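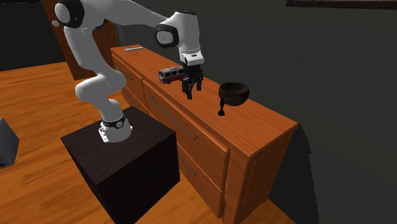
Ruddock Groundwater Monitoring, Phase 2: Progress Report to the Funder
Reporting period ending January

1. Status

Work under the grant is on schedule for field measurement and behind schedule for laboratory analysis. Expenditure is within the approved budget. No change to the end date is requested at this time. One reallocation between budget lines is requested in Section 7.

The purpose of Phase 2 is unchanged from the approved proposal: to establish a seasonal record of water level and nitrate concentration in the shallow aquifer under the Ruddock valley, and to give private well owners their own results in a form they can use.

2. Well network

The network now stands at 114 wells. Of these, 37 are fitted with pressure loggers and the remainder are measured by hand with an electric tape. All hand-measured wells were visited in both the fall and winter rounds, apart from a group on the upper Clidia road, where the crossing was closed by high water during the winter round. Those wells will be picked up at the start of the spring round and their winter entries will be left blank. We do not intend to fill them by interpolation.

Access agreements are in place for every well in the network. Several were renewed during the period. Two owners asked for changes to the wording on notice before a visit, and the revised wording has been adopted for all new agreements.

Wellhead elevations have been resurveyed on the east side of the valley. The earlier elevations were taken from the county terrain model and were not good enough for drawing gradients across short distances. The west side will be surveyed before the summer round. Until then, west side levels are reported as depth below the measuring point only.

3. Water levels

Levels rose through the period across most of the network, as expected for the season. The rise began earlier in the gravel wells near the river than in the wells finished in the silty terrace deposits. In the terrace wells the logger records show a slow, smooth recovery with little response to single storms.

The wells at Karier do not fit this pattern. Levels there fell through the fall round and were still low in the winter round. The Karier wells are the deepest in the network, and the drilling logs describe a clay layer above the screened interval. We think it likely that they tap a separate, partly confined unit. This will be tested with a pair of shallow piezometers if permission can be obtained from the landowner. It has no effect on the rest of the network, but the Karier wells have been left off the valley-wide contour map for now.

Logger performance was acceptable. Drift was checked against hand measurements at each download. One logger failed with a flooded housing and was replaced from stock, with the loss of the record between the fall and winter downloads. Another was found hung at the wrong depth following pump service by the owner's contractor. That record has been corrected with a constant offset and flagged in the database.

4. Nitrate sampling

A total of 181 samples were collected in the period, including field blanks and duplicates. All were filtered in the field and kept on ice. Holding times were met for every sample that has been analyzed.

The backlog is in the frozen set. The contract laboratory moved buildings during the fall and stopped taking samples while its instruments were recertified. Samples from the second half of the round were preserved by freezing, as allowed under the sampling plan, and are now being run in the order collected. Results from these samples should be treated as provisional until the duplicate checks are complete.

Results already in hand repeat the Phase 1 pattern. Concentrations are highest in shallow wells downgradient of irrigated ground and lowest close to the river. We have not attempted a trend analysis. The record is too short and the Phase 1 samples were collected at different times of year.

5. Results to well owners

Each owner receives a single-page sheet with the water level, the nitrate result, and the drinking water standard for comparison. Sheets for the fall round have been mailed where the laboratory work is finished. Owners whose result was over the standard were telephoned before the sheet was sent, and were given the county health contact.

The sheet has been shortened. The earlier version had a graph of the full record, and calls from owners suggested it was being misread, in particular the depth axis, which increases downward. The graph is now supplied on request.

6. Data management

All field data have been moved from spreadsheets to the Prorero database. The move took longer than planned, chiefly on account of duplicate well names in the older records. Every well now carries a permanent number, painted on the casing where the owner has agreed. Nightly backups are running, and a test restore was completed.

7. Budget

Travel is underspent as a result of combining level and sampling visits. Laboratory costs are expected to exceed the line by the end of the grant owing to the extra duplicates required for frozen samples. We request approval to move the unspent travel funds to the laboratory line. The total award is unaffected.

8. Work planned for the next period

Spring level round, all wells, starting with the upper Clidia road
Completion of frozen sample analysis
Elevation survey, west side
Landowner discussions at Karier
Replacement of desiccant and seals on all loggers
Draft contour map, east side, for review by the funder

Related items
Ruddock Groundwater Monitoring, Phase 1: Final Report
Sampling and Analysis Plan, revised
Notes for Private Well Owners: Reading Your Results Sheet
Clidia Stream Gauge: Winter Summary
Prorero Database: Field Definitions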